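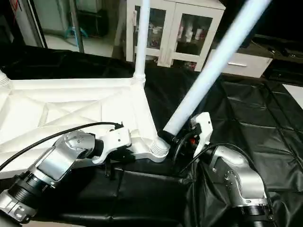 I've been promising a proper write-up of the Winach two-arm assembly kit since June, and I'm sorry it has taken me this long, but I wanted to live with it first. My question was a simple one: can a machine put together the sort of thing that arrives in a flat box and ruins your Saturday? The job I keep coming back to is the white lattice panel with the threaded connectors and the long rods, because one gripper has to steady the panel while the other brings the end of a rod up to its connector, and anyone who has tried that alone will know you run out of hands. Lay down some sheeting first, by the way. Ours has saved the table more than once.

The arms are good at holding, and I mean really good! They don't get bored and they don't let go to scratch their nose. Lining up a rod is slower going, and out of 13 tries on my favourite day I stepped in on 8 of them (usually a nudge, once a rescue).

Soft things are another matter altogether. Dark cloth bunches up wherever it likes, and a metal threaded fitting sitting down among the folds is hard enough for me to get at, let alone a gripper.

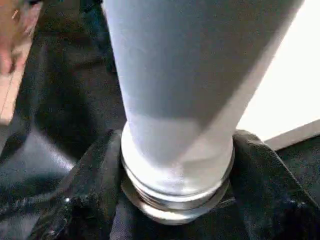 Should you buy one?

If you run a small shop and have the same part to hold 200 times over, I'd say have a look, and budget a good week for setting up. For the house, I'd wait. My mate Sohail Ghauri tried the Rees single-arm model on his laundry and went back to doing it himself, grumbling the whole way, though he did keep it for holding torches and paint tins.

Four stars from me for the workshop, two for the home. I'll have another go when the new Zatside grippers turn up, and I'll let you know how they handle cloth.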